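In Praise of the Gray Towel

2019-08-17
141 shares | 30 comments

I own too many towels. I know this because I moved to Lotcombe in August with a car full of them, and my sister stood at the curb and asked if I was opening a spa. There were the beach ones, the guest ones (no guest has ever touched them), and a stack of old bath towels I was saving for a dog I don't have yet. What I did not own was one decent cloth for the kitchen, so I'd been drying wine glasses with a paper towel and picking the lint off with my thumbnail like an animal.

So I spent a few weeks getting serious about microfiber, and I have opinions now! 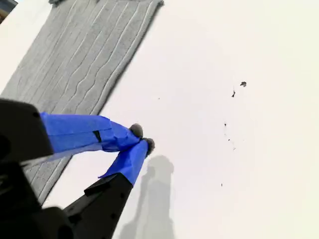 Microfiber picks up whatever you let it near, and that goes double for the fuzzy kind. I started out folding mine on the rug, which was a disaster - hair, crumbs, a bit of thread from a sweater I gave away years ago. A plain white surface is the way to go. Put something gray and fuzzy over bright white, like those two little gray pads next to the blue tape, and you can see every bit of its outline, so a stray crumb doesn't stand a chance. My friend Solène Leblanc does all her laundry sorting on a white tabletop and I used to tease her about it. I've stopped.

She's the one who got me to quit using fabric softener, too. It coats the loops, she says, and then the towel just pushes water around the counter. I washed mine without it, warm, nothing else in the load except two dishcloths, and hung it over the back of a chair overnight. Big difference. The old one from Halta, which I'd been softening faithfully since college, never did come back.

Then there's the folding. Sibusiso Kruger, who ran the linen room at the Mwaipopo guesthouse for 11 years, folds in thirds and then thirds again, and he can do it while holding a phone conversation. Mine come out like burritos. He told me to stop grabbing the middle and find the corners first, and that did help some, although I still have one shelf I don't let people look at. 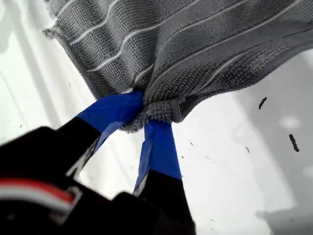
Home & Kitchen Desk, Tavo Magazine

Stripes are my weakness, I'll admit it. Thin white lines on gray look so neat in the store, and then you pinch the cloth in one spot and they all bend toward the bunch. I kind of love that. It also makes a striped towel easier to fold, at least for me, as I can line the stripes up with the edge of the table and pretend I have a good eye. What I watch for now is the hem. Once the edge gets frayed and starts to curl, with loose fibers sticking out, I move the towel down a rank: glasses to counters, counters to floor, floor to the bucket in the garage. Solène trims hers with nail scissors and gets another season out of them. I tried it once and took off a corner.

405 people liked this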